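Hand assembly next to a cobot, what are the rules on bench layout and clearance?

Porkero
Posted 1 March 2023

Hi all, hoping someone who's been through this can help. I run a small assembly area where we put square brass nuts into black plastic housings, all by hand, and we've got a little cobot arm coming to do the screwdriving afterwards. My boss says it's "collaborative" so we can just bolt it to the next bench and crack on with no guarding. That sounds a bit too easy to me! Do I need a proper risk assessment, and do I have to change how people lay their benches out? At the moment everyone does it their own way, nuts in a heap on the mat, parts in a bigger heap behind.

Nicanor Benítez

Yes, you need the risk assessment, and your boss is wrong (sorry, boss). It's the whole job you assess: the arm, the screwdriver bit on the end of it, the part it's holding and whoever is sitting there. A rounded, gentle arm with a spinning bit on it is still a spinning bit. Have a read of ISO 10218 and ISO/TS 15066, the second one is all about people and robots sharing a space. Your supplier should hand over their paperwork too, so badger them for it before you pay the last invoice.

On the benches, I'd sort that before the arm turns up. Hand work is fiddly and people reach about without looking up. 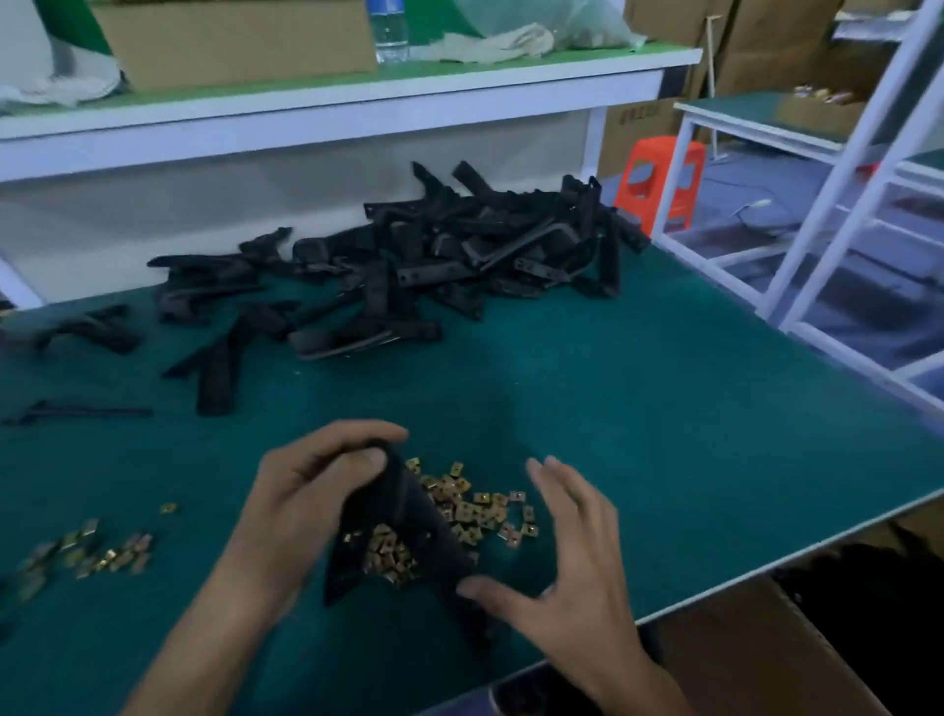

What we did at our place was tape a line on the mat and agree that hands stay on one side of it while the arm is moving. Tape isn't a safeguard though, so we've got a scanner as well that stops the arm if anyone leans over. Keep spare boxes and stools out of the walkway, and make sure whoever is sitting down can reach the stop button without getting up. We wrote all of it on one page and everybody signed it. It took us 2 goes to get a version people would read.

Also, loose nuts. Put them in shallow trays with a lip. One of ours got into the fixture and the part sat crooked, and we lost most of an afternoon finding out why.

Ekinci

Just turn the speed down, we run ours dead slow and never had a problem.

Tusow

Please don't go on speed alone! Slow helps, but a hand trapped against a fixture is trapped at any speed, and you only know if the force is OK by measuring it. We hired a gauge and tested 7 spots where fingers could end up. Two of them failed, both near the clamp, so we moved the clamp. Agree with Nicanor on the rest. I'd add that you redo the assessment whenever you change the tool or the part, we forgot last September and got a right telling off from our auditor.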